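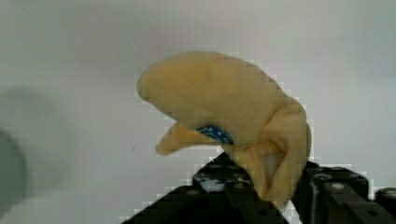
Wrist view, soft banana between the fingers.

Cistach tabletop grasp set

Episodes and tooling for the Cistach grasp planner. The set holds 869 episodes of one-arm tabletop manipulation, split across 11 tasks. Each episode is a directory with a wrist stream, an overhead stream, joint states at control rate, and a task string. The loader is in tools/load.py and has no dependency on the planner.

The overhead stream is stored as mounted, so the table runs diagonally. Apply the transform in calib/overhead.yaml before projecting grasp candidates. The planner does this on its own; third-party code has to do it explicitly.

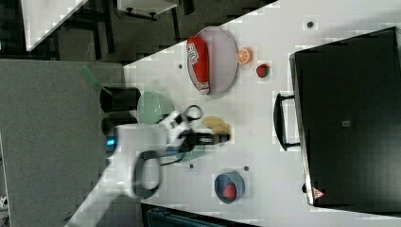 Skeltstead, June

Changes in this release:

Timestamps are now taken at capture. Earlier exports used write time, which drifted under load and broke finger-closure labels on the longer episodes.

Segmentation masks were regenerated for 38 episodes. The old masks merged the plate with the red cylinder lying on it.

The Jõgi controller config is included next to the Plusville one. They differ in gain and in the force limit for closing. Do not mix them within a replay run – the replay script checks the header and exits if they disagree.

Known issues

1. Bowls next to the arm are often partly hidden in the overhead stream. Their poses are carried forward from the last clear view and flagged stale=1. 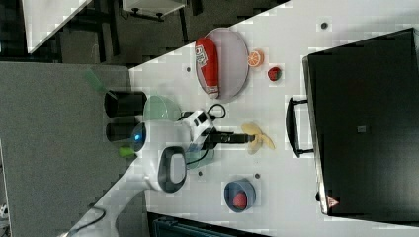 2. Yellow items lying flat near the fingers get low-confidence class labels from overhead. Use the wrist stream for class and the overhead stream for position.

3. Soft objects deform under grip. The 3,834 labeled grasps store finger width at contact and at hold; the pose estimate is only valid up to contact.

4. load.py --strict rejects episodes with a missing joint packet. Run without the flag to interpolate single gaps.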